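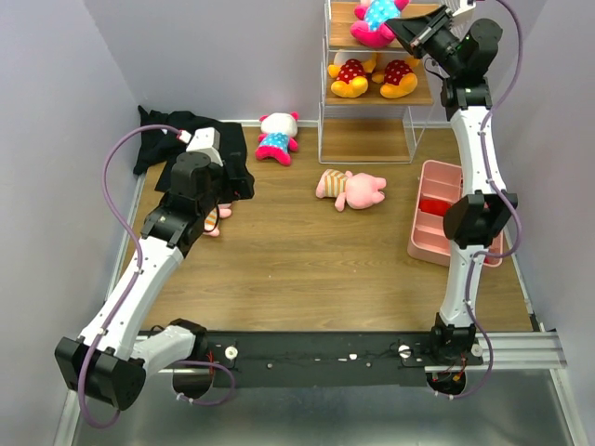
Photo: Kilian Aebischer

Galthorpe Community Songbook: progress report to the Skultis Fund
April

The melody line edition is now engraved as far as the end of the folk section. Chord symbols have been checked against the singers' own sheets, and guitar boxes are in place for all but 5 of the songs. Those use open tunings and need a second set of diagrams.

We have moved two songs down a tone after trying them with the evening group, who found the top notes hard going. The piano part for both has been redone to match. 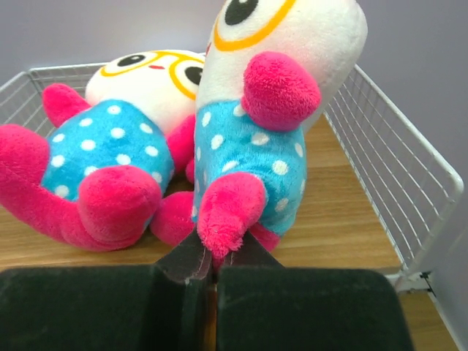
Two spotty soft toys in a white wire basket.

Permissions took longer than planned. Eberhard has cleared the lyrics for the shanties but has asked to see proofs of the credits page first. We are still waiting for an answer on "Rerkari", and will print the tune without words if none comes before we go to press.

Spending to date is £2,925, mostly on engraving and the first proofs. The print run stays at 300 copies, spiral bound, with 35 set aside for schools. The heavier cover stock was dearer than quoted and we have taken the difference from the launch budget.
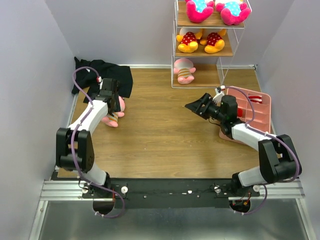

Two arms on the rail, with the black cloth in the corner.

Next period: finish the open-tuning diagrams, return the corrected proofs and record the practice tracks. The draft index will follow separately.

Selina Berchtold
Project lead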